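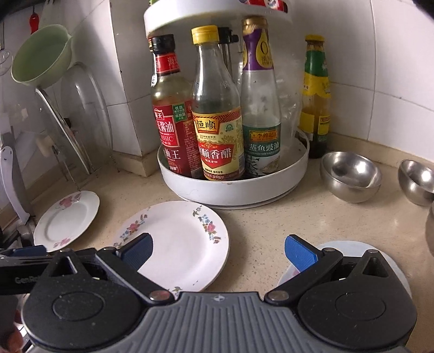

My daughter's school sent home the new homework policy last week, all four pages of it, and I read it standing up in the hallway with my coat still on. I taught fifth grade in Nedthorpe for a long time before my knees gave out, so I have opinions about homework, and my family has heard most of them (sorry, everyone).

The short version is that every child in grades three through six will now do 60 minutes a night, Monday to Thursday, with a sheet for a parent to sign. Sixty minutes! For an eight-year-old who has already been sitting since breakfast!

I don't think homework is wicked. I gave plenty of it. Reading in bed counts, and so does practicing your times tables in the car, and I had one boy who learned fractions from his grandmother's bread recipe and never forgot them. But a fixed hour, the same for the quick ones and the slow ones, seems to me a way of measuring the clock. The child who finishes in ten minutes gets busywork, and the child who needs two hours goes to bed crying.

And then there is the signature. I used to collect those sheets, and I could tell you which parents worked nights by which ones came back blank. It never seemed fair to mark a child down for that, so after a while I quit doing it and kept quiet about it in the staff room.

Aniela Rutkowska, who had the classroom across from mine, used to send home one good question on a slip of paper and spend the first part of the next morning letting the kids argue over it. I stole that idea from her and would love to see somebody steal it again.

There's a parents' meeting on Tue 10 October in the school library. I'll be going, with my copy of the policy and a good deal of pencil in the margins, and if you have a child there I hope you'll come and sit by me.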